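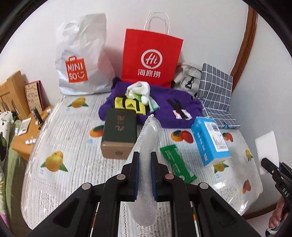
Week 3: Tapering before a swim meet

Right, last week we got through training load, and a few of you stayed back to ask why anyone would swim less just before the biggest meet of the year. Good question, and it's most of what I want to cover today.

A taper is a planned drop in training before competition. You cut the distance, keep some of the speed, and let the body catch up on rest. The part people get wrong is the speed. When I coached juniors at Setstead I had kids cruising up and down for a fortnight and they turned up to regionals feeling flat as a tack. My fault entirely! I'd cut the metres and the hard efforts together.

Have a look at Remo Farina's log from the Hutden squad (it's in your reader, after the Weerakoon pool timetable). He's a 200 fly swimmer and his taper ran for two weeks. See how the main sets shrink but the race-pace 50s stay in almost to the end? Compare that with Bergþóra Hviid, who swims the 50 free and wanted a longer rest. Same coach, same pool, quite different programmes.

Things to watch for in your own athletes:

Sleep going odd in the first few days. Fairly common.
Feeling sluggish in the water, then panicking and sneaking in extra laps — have a chat to them early about this one.
Eating as if they're still on full training. I don't make a fuss with juniors.
Parents. Send the note home before the taper starts, please.

Relay swimmers are a headache. If one of your four has an individual final on the first day and the others don't, whose taper do you follow? Piyumi Paul and I have argued over this for years. I favour the individual swim, she goes with the relay, and we'll do both sides in the tute.

For next time, read chapter 3 and write a two-week taper for a 15-year-old backstroker who trains six mornings. One page is plenty. Hand it to Sewwandi Jayasinghe in room 441 or bring it along to the lecture.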